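Fórum Pravside > Casa e limpeza > Mesas e tampos

Início Tópicos Novos Regras Entrar

Marca redonda de copo em mesa branca, como tirar?
19 de dezembro de 2018, por tampo_branco

Pessoal, socorro rápido. Comprei uma mesa branca grande, Eichhorn, canto arredondado, paguei 894 nela em setembro. Agora tem marca de copo de café com leite. Um círculo amarelado, bem no meio. Já passei pano úmido, nada.
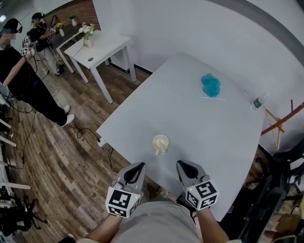 Detergente neutro também não resolveu — clareou um pouco e só. Tenho em casa bicarbonato, álcool e uma esponja de banho dessas fofinhas, azul turquesa, sem uso. Serve ou risca? Não queria comprar mais nada, a mudança já levou 2.354.

Canudo e copo de papel eu largo em cima o dia todo, admito. Garrafa dágua também.
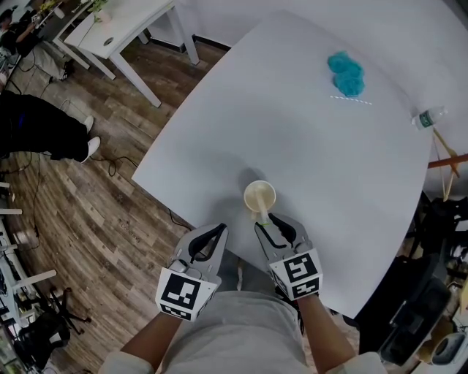 salaclara_618
respondeu:

Serve sim. Esponja de banho é macia, nao risca se for de leve. Faz assim: bicarbonato com um pouquinho de água, pasta mole, deixa 4 minutos em cima da marca. Depois esponja em círculos, sem apertar, e pano limpo. Repete se precisar. Testa antes num cantinho, embaixo da borda de preferência. Álcool só no fim e pouco — em tampo pintado pode tirar o brilho.

E copo de papel sua por baixo. Põe um pires. 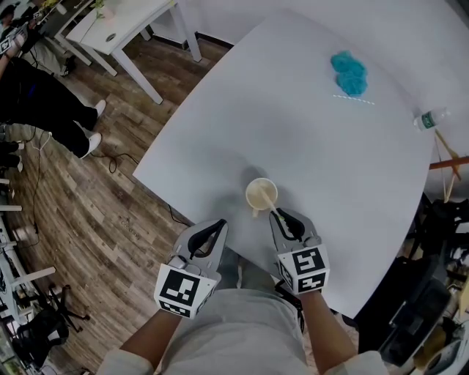
Copo de papel direto no tampo, esponja e canudo mais atrás.

danum_casa
respondeu:

Uso o creme da Skaltport na minha e sai tudo. Caro mas dura. Bicarbonato nunca testei.

mesa_e_cia
respondeu:

Bicarbonato funcionou aqui, mas na segunda vez. Na primeira ficou uma sombra. Não usa o lado verde da esponja de cozinha de jeito nenhum, a minha ficou fosca num pedaço e não volta mais. Depois conta se saiu.

Voltar ao tópico Responder Próximo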